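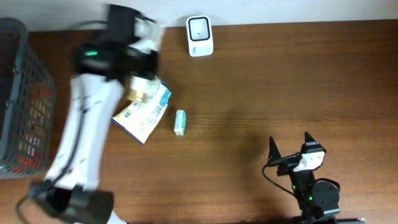 The woman who runs the Halgate furniture shop in Stenden has been refinishing tables for 11 years, and she says most people who call her start with the wrong question. They ask what color the table should be. She would like them to begin with the surface they already have. On a reddish-brown top with fine grain running left to right, the wood can be darker along one edge and more orange toward the middle, and a single dark grain line may show up more than the rest. "People point to a line like that and ask if I can sand it out," she said. "I can't. It goes down into the board. I tell them to look at it for a week and then call me back."

We talked on a Thursday at the back of her shop, where she was waiting for a coat of oil to set on a set of shelves. She works alone except in June, when her nephew comes in to help with the heavy lifting. The building used to be a feed store and still has the loading door, so a dining table can come straight in off a truck.

Kitchen and dining tables make up most of what she does. The usual complaint is white rings from cups, followed by dull patches where people sit every day. She said the dull patches come from forearms and wiping more than from food.

"Somebody wipes the table three times a day with whatever spray is under the sink," she said. "They wipe where they eat. They don't wipe the far end where the mail goes. After five years you have two different tables."

Her own advice on cleaning is short. She uses a cotton cloth wrung out in warm water with a little dish soap, then a second cloth with plain water, then a dry one. She wipes along the grain. She doesn't use furniture polish on anything and has no good word for lemon oil, which she says leaves a film that has to come off before a new finish will stick.

I asked how a person can tell what finish is on a table they bought used. She keeps a jar of denatured alcohol and some cotton swabs for that, and tries a spot on the underside. If the spot goes sticky, it is probably shellac. If nothing happens, she tries lacquer thinner next. She warned against doing this on the top, and against doing it in a closed room.

"The underside tells you a lot anyway," she said. "If the top is stained, the bottom usually isn't. You see what the wood looked like before anybody got to it."

She has strong feelings about sanding. A customer brought her a top last year from a Palamarchuk table, a make she sees now and then in this part of the county, that had been sanded at home with a belt sander. The veneer was gone in two places near the corner. She was able to patch one. The other she colored by hand, and the customer agreed to keep a bowl on it.

"With veneer you might have a fortieth of an inch," she said. "A belt sander goes through that before you've finished thinking about it. If you don't know what you have, use a block and your hand."

Her prices depend on size and on how much old finish has to come off. A small kitchen table with a solid top usually comes to $500, including pickup within 12 miles of the shop. Legs are extra if they are turned. She will also quote a clean and re-oil with no stripping, and she said that is all a good half of her customers end up needing.

She does some of that work in people's homes. It takes an afternoon, and the table has to stay clear overnight. She said the second part is harder for families than the first.

"I come back in the morning and there's a coffee cup on it," she said. "So there's a ring, and I do that part over."

Between visits she tells people to use coasters, to lift things instead of sliding them, and to leave plastic packaging off a fresh finish for the first couple of weeks. Printed bags and wrappers are the worst, in her experience. The ink can transfer if the bag sits in a warm spot, and she once spent a morning taking a backward bread label off a maple top.

She also suggests turning a table end for end once a year if it stands near a window. Her own dining table has been turned every spring since she bought it at a sale in Zendcombe for $40. It is oak, it has a burn mark from a previous owner, and she has never refinished it.

The shop takes drop-offs on weekday mornings. She asks people to bring the leaves along with the table, even the ones they never use, so that the color can be matched across all of them at once.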